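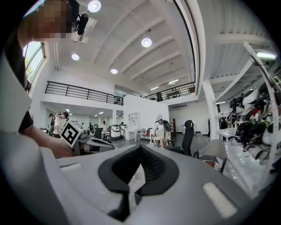 December, and raining since before I woke up. Went down to Fullbridge to argue about the water bill, which says I have used 286 cubic metres since the autumn. I live alone and own one bath. The man behind the glass asked whether I might have a pool. I said I had a cactus. He wrote something down, I hope the cactus.

They will send someone to read the meter again in 2 to 6 weeks, and meanwhile I should pay. I said I'd think about it in the bath.

Lunch at Sito with Mirela Lacerda, who is still trying to sell the boat. She wants 4,000 for it and has been offered a moped. I told her to take the moped. She said it was the principle, and then that the moped had no seat. We shared the soup because neither of us would admit to wanting a whole one, then both ordered cake.

Walked home the long way, up through Corkgate, as the bus had given up at the bottom of the hill. The shoe repair place has become a shop selling candles that smell of shoe repair places, or leather and smoke anyway. Eighteen for a small one. My brown boots have needed heels since March and I suppose I could burn something near them.

Rang Fontes about the damp patch over the wardrobe. It's now the shape of Portugal and working on Spain. He says it can't be the roof, as he mended the roof. He'll come in the morning, though he didn't say which.

Turned off the stopcock before bed, to be scientific. Then remembered I hadn't filled the kettle.

© All entries remain the author's own. Contact | Back to top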